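Speaker Notes: Furnishing Shared Spaces for Long Service
Presented by Adanech Negussie, Office of Residential Facilities, Carnitano Housing Association
Session length: 128 minutes, including discussion

Opening

Good morning, and thank you to the Association for the invitation to speak. My remarks concern the selection, care and repair of furniture in shared residential spaces: dining rooms, reading rooms, lobbies and lounges. These are the rooms in which our residents meet one another, and they are also the rooms in which furniture wears out first.

I will speak first on purchasing, then on placement, then on care, and I will close with repair and retirement. Questions on budget are welcome at any point. Questions on individual buildings are best kept for the discussion period.

(Allow people at the back to find seats. Handouts are on the side counter.)

Slide group one: Purchasing

The Association adopted its present furnishing standard when the Suduswood building opened. Before that time each building bought according to its own judgment. The results were mixed. Some houses had excellent chairs and no spare parts for them. Others had bought matching sets from a supplier that later changed its whole line, so that a single broken chair could not be matched.

The current standard asks four things of a purchasing officer. The piece must be repairable with ordinary tools. Replacement parts must be available from the supplier at the time of purchase. The finish must be one that our own staff can restore. Finally, the piece must pass through the narrowest door on its route, measured with the door fully open and the hinges in place.

That last requirement has caused more returned deliveries than the other three together. At the Economou residence, a set of sofas was refused at the elevator and stayed in the loading area until July. Please measure the elevator, the landing and the turn in the corridor, and write all of these on the order form.

The limit for a single purchase without a second signature remains $2000. Delivery charges count toward that amount. Assembly charges do as well, if the supplier bills for them separately.

(Pause here. There is usually a question about splitting orders. Orders may not be split to stay under the limit.)

Slide group two: Placement

A well-made table in the wrong place will be treated badly by everyone who passes it. We ask building managers to walk each shared room at a busy hour, preferably at 6 p.m., and to note where residents set down their bags, where they turn, and which chairs they drag.

In dining rooms we now prefer round tables to long ones. Residents who arrive alone are more willing to sit at them, and the staff at Economou report fewer chairs left in the aisles. Long tables remain suitable for study rooms, where people wish to spread out papers and do not necessarily wish to talk.

Keep wood furniture away from radiators and out of strong afternoon sun. Where a window cannot be avoided, turn the table a quarter turn each season so that the color changes evenly. Lamps should not be placed where the cord crosses a walking path, even with a cord cover.

Lounge seating should allow a person using a wheelchair to join the group without asking anyone to move. The drawings in the handout show two arrangements which meet this requirement. The second was worked out for Castaser House, where the lounge is long and narrow, and it may be useful to those of you with similar rooms.

(If time is short, skip the Castaser drawings and refer people to the handout.)

Slide group three: Care of wood surfaces

Most damage to our wood tables comes from ordinary cleaning. Spray applied directly to the surface runs to the edge and settles there, and the finish at the rim is the first to fail. Staff should put the cleaner on the cloth, wipe with the grain, and follow with a dry cloth before moving to the next table.

We do not use silicone polish in any building. It gives a pleasing shine for a short time, but it makes later refinishing very difficult. If a resident donates a table, assume that it has been polished in this way and tell the workshop before any sanding begins.
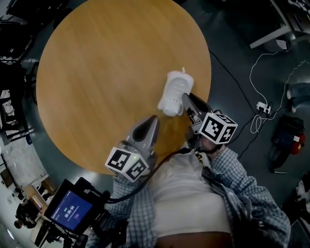
Reading time: 5 min

A round table should be wiped from the center outward, with the rim left for last. Small objects are to be lifted and set aside during cleaning, never pushed across the surface. Items left behind by residents go to the front desk with a note of the room and the time of day.

White rings caused by heat or moisture should be reported and left alone. The workshop can treat most of them in place - though not if someone has already tried toothpaste, mayonnaise or a household iron. I mention these because each of them has been tried in our buildings.

Slide group four: Repair and retirement

Each building is assigned 2 workshop visits a year. Managers should keep a running list of loose joints, missing glides and worn finishes, and send it ahead of the visit so that the right materials are brought. A chair with a loose joint should be taken out of use on the day it is noticed. Please label it clearly, and store it where it will not be carried back to the dining room by someone short of a seat.

A piece is retired when the cost of repair is greater than the cost of a suitable replacement, or when its frame can no longer be made safe. Retired pieces are first offered to other buildings for parts. Table tops in good condition are kept by the Suduswood workshop, which has a use for nearly all of them.

Retirement must be recorded in the inventory before the piece leaves the building. We have at present several sideboards that exist only on paper, and I would be grateful for any news of them.

(Light laughter is likely. Continue directly to discussion.)

Discussion

Suggested topics, if the room is quiet: upholstery in rooms where food is served; outdoor furniture and winter storage; whether residents should be consulted on color. On the last point, the Office has no fixed position, and views from the buildings would be welcome before the standard is next revised.

Copies of the order form, the cleaning sheet and the visit request may be taken from the side counter. Completed visit requests should be returned to the Office of Residential Facilities.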